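Balodeo Drurkon 4 Wireless Earbuds

Posted 1/17/20

We've had the Drurkon 4 in the shop since December and the staff demo pair has barely spent a night in its drawer. If you tried the earlier Drurkon and found it a bit boomy, please give this one a listen, because Balodeo has gone back over the whole bottom end and the difference is lovely. Bass guitar has a proper shape to it now, and voices sit well forward of everything else.

Colours: charcoal, chalk and a deep green that looks better in person than on any screen we own.

What it's like to wear

The buds are small (smaller than the old ones, with a shorter stem) and they sit flat enough that you can lie on your side with one in. Balodeo supplies silicone tips in small, medium and large, plus a foam pair. Try the foam first! It takes a minute to expand in your ear, but the seal is excellent and you can run the volume a good deal lower on the train.

There's a matte finish on the outside and a little rubber ridge near the top, so you can get hold of a bud with cold fingers. Touch controls are on both sides. A double tap skips forward, a long press brings up your phone's assistant, and you can swap any of it around in the Ason app.

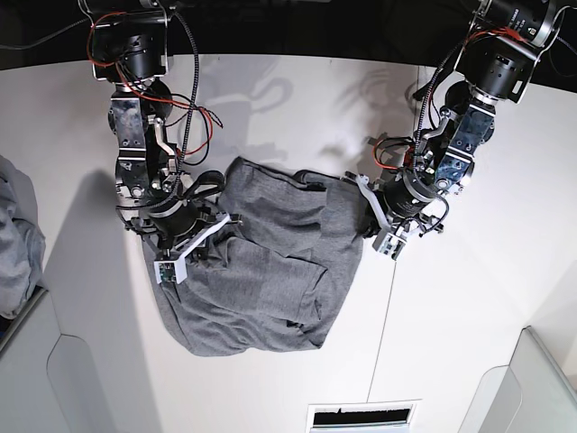
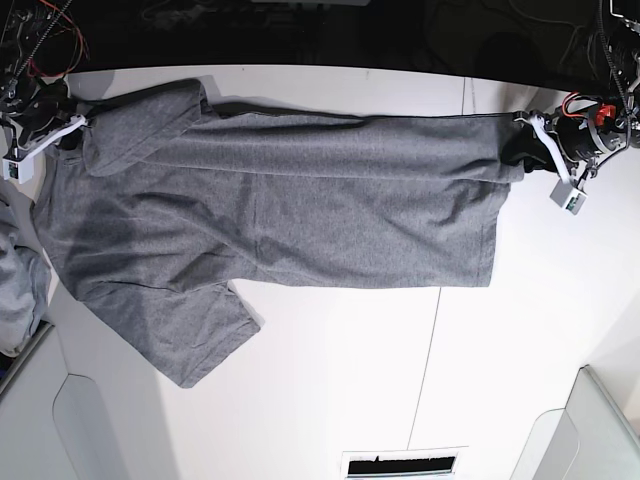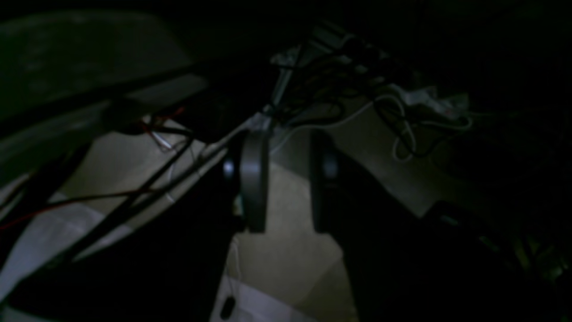

Gripper close up in the third photo; grey garment on the white work surface in the first two.

The Ason app

Ason is free for iPhone and Android and you don't need an account to use it. The equaliser has presets and a manual mode, and there are four slots to save your own settings. We've been leaving ours on the Abou Jaoude preset, which lifts the upper mids slightly and does wonderful things for acoustic guitar and old soul records. Firmware updates come through the app as well. Keep both buds in the case with the lid open while one is installing, or it will stop halfway and ask you to start again.

Pairing is quick. Open the lid near your phone, hold the button on the back of the case until the light blinks white, and pick Drurkon 4 from the Bluetooth list. It remembers your phone and one other device, so going from a laptop to a call takes a tap and a second or two.

Specifications

Model: Drurkon 4
Product code: 871
Driver: 12 mm dynamic
Bluetooth: 5.0
Charging: USB-C or wireless pad
Case battery: 1,000 mAh
Water resistance: splash and sweat, buds only
Microphones: two per side

In the box

Earbuds, charging case, four pairs of tips, short USB-C cable, printed guide. No wall plug, so use the one that came with your phone.

A few things to know before you order

The case is on the chunky side. That big battery has to live somewhere, and it makes a visible lump in a jeans pocket. Wireless charging is slower than the cable and the case likes to be centred on the pad. There is no active noise cancelling on this model; the foam tips do a fine job of dulling office chatter, but they won't hush a plane engine.

Chalk and charcoal are on the shelf now. Green is back-ordered, and we'll email you when yours leaves the warehouse. Replacement tips, single buds and spare cases can be ordered separately under the same product code, so have it handy when you ring.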